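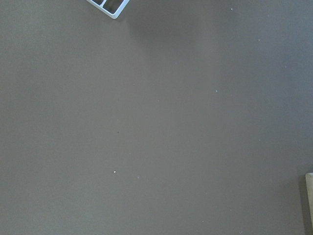 February, 7:40 am. In before everyone else, heating not on yet. Coffee from the machine, tasted of soup. Want to hit 20 good episodes before lunch, ideally more, we are way behind what I told Soo-ah.

Count as of last night: 315 kept. Burkora people want the lot by the end of the month. Not going to think about that number today.

Wiped lens on the wrist cam, wiped it again. Still specks all over the tabletop in the view, so that's the table and not the glass. Should go over it with the lint roller. Didn't.

9:15. 8 done, two thrown out. One was me, let go of the leader arm to scratch my nose and the follower drooped. Other one the gripper closed on nothing and I kept going like an idiot insted of stopping. Soo-ah says keep the misses if I recover inside the same episode. But I didn't recover, I swore and hit the pedal. Binned.

Start poses. She looked at yesterday's batch and they are all the same, I start from right over the tray every time. Model will learn "tray is in the middle" and nothing else. So today, start off to the side, turn the tray, tray half out of view, sometimes nearly all the way out so the arm has to go find it. Feels wrong to do on purpose. Mostly bare table on the wrist view and I have to look up at the real thing to know where I am, which is cheating a bit as the policy can't look up. Ask her about that. Asked. She said the overhead cam counts as looking up. Fine.

11:50. 18. Two short. Shoulder hurts, right side, same spot as in the fall. Finon called about the spare gripper pads, they sent the wrong size AGAIN, will swap them, pay postage ourselves apparently. Grr.

Lunch at the desk. Leftover dumplings. Forgot to call Mom.

2:30 pm. Labeling. Hate labeling. Puketti crashed halfway through and ate my notes on the morning set, had to redo from memory, think I have them right. Tag list is a mess, we have "rotated", "rotated_tray" and "tray rot" all meaning one thing. Mine, all three, I bet. Merged them.

Ran the old checkpoint over lunch just to see. Goes straight down to the middle of the table every time, tray or no tray. So Soo-ah was right, ugh. Told her. She was nice about it.

4:45. Six more after the break, slower but smoother. Lowered the speed cap a little and it helped. Light going by the window so I pulled the blind and used the lamps, wrote that in the log in case the evening ones look different.

Tomorrow: lint roller (really). Random start list, print it so I stop picking the easy ones. Domański invoice, overdue. Back up the drive BEFORE opening Puketti. Call Mom.

Home by seven, roughly. Soup, bed.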